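Caring for Wooden Cutting Boards in the Shared Kitchens at Trilamgate Hall
Project report by Valquíria Bittencourt, Dec 18, 2023

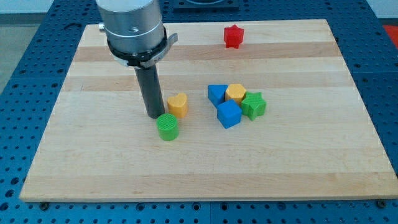 My grandmother oiled her bread board every month of her life, and I suppose this project started with her. When I moved into Trilamgate Hall I noticed how dry and gray the boards in our kitchens had become, and I wanted to find out whether a simple routine would bring them back and whether the people sharing them would keep it up. Maple turned out to be a pleasant wood to study, with its fine, quiet grain, and a board built from strips, some pale cream and some closer to honey, shows very nicely how much the color can vary across one board.

I handed out a short survey in November and got 100 answers, which was far more than I had hoped for (thank you, everyone on the second floor!). Most people washed the boards by hand, but a good many left them soaking in the sink overnight – the worst thing for a glued board, as it can swell and split along the joints.

For the second part I oiled 6 boards with food-grade mineral oil and left 2 alone. After four weeks the oiled ones felt smoother and stained less with beet juice, though onion smells hung on stubbornly in all of them. I would like to try a beeswax mix next term, if the Belerport kitchen will have me.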